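Drarnel changes bedding rules for furnished rooms in Claketham

Housing operator Drarnel will let tenants in its furnished rooms in Claketham keep their own blankets, throws and cushions on company furniture from January, under a revised set of textile rules sent out with the latest rent statements. The change applies to 247 rooms in the Claketham blocks. Rooms in Githam stay on the old rules until their laundry equipment has been replaced.

Under the old rules, each room was issued one plain blanket and one fitted cover, and anything else had to be put away before an inspection. The revised text drops that requirement. Tenants may add personal layers over the issued cover, provided the cover can be reached and removed without tools and nothing is pinned, stapled or glued to the furniture.

Drarnel issued 773 covers and blankets across its buildings under the previous contract, which was held by the Githam laundry and has now ended. The new contractor, Palaniappan, will collect issued items once a month and return them folded and bagged. Personal items are not part of the collection. A tenant who leaves a personal blanket in the bag will get it back unwashed with the next delivery.

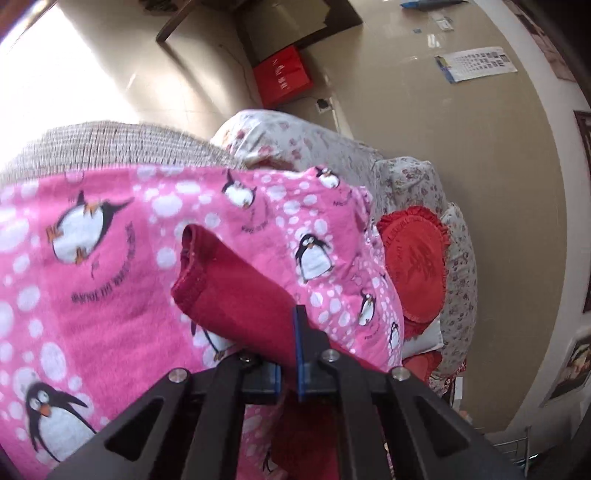
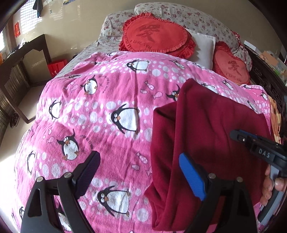
The rules now sort textiles by how they are handled at collection. Issued covers form the first group, large personal layers the second, and small loose items the third. Large layers are to be lifted off and folded before the cover is taken out, and small items are to be moved first so that they do not end up inside the fold. A pink penguin-print blanket counts as a large layer, while a folded dark red cloth and red ruffled cushions go into the small group and come off ahead of it. Patterned covers brought in by tenants are treated as personal and are not collected, even where they replace an issued one.

Folding instructions take up most of the second page. Large blankets are to be folded lengthwise, then crosswise, with the printed or brushed side facing in. Knitted throws are to be laid flat and rolled. Cushions with ruffles or embroidery should not be stacked under folded blankets, as the edges crease and the stitching can catch on fleece. Drarnel asks that folded items be left on a chair or shelf — not on the floor, and not against a heater.

Washing of personal textiles remains the tenant's job. The machines in the Claketham blocks have been reset to add a low-spin program for bulky items, shown on the panel as program 3. Dark red and other strongly dyed cloths should be washed separately for the first few cycles. Pink and white prints are listed as light colors. Fleece may go in the dryers on the low setting only, and dryer filters must be cleared before and after each load. Fabric softener is to be left out of fleece loads.

Inspections will continue twice a year. Staff will check the issued cover for tears and stains and the furniture underneath for damage. They will no longer record the number or condition of personal items. Where a personal layer has left dye on an issued cover, the replacement charge stays as it was, and the tenant may ask for the cover to be rewashed once before the charge is applied.

Tenants who have stored their issued blanket and do not plan to use it can hand it in at the Claketham office, Room 305, between 9 a.m. and noon. The blanket must be dry and the printed tag still attached. A receipt is given at the desk and should be kept until the end of the lease. Blankets with missing tags will be accepted but logged by hand, and the receipt for these is mailed later.

The full rules are posted in the laundry rooms. Drarnel will set the date for Githam once the new machines there have been connected and tested.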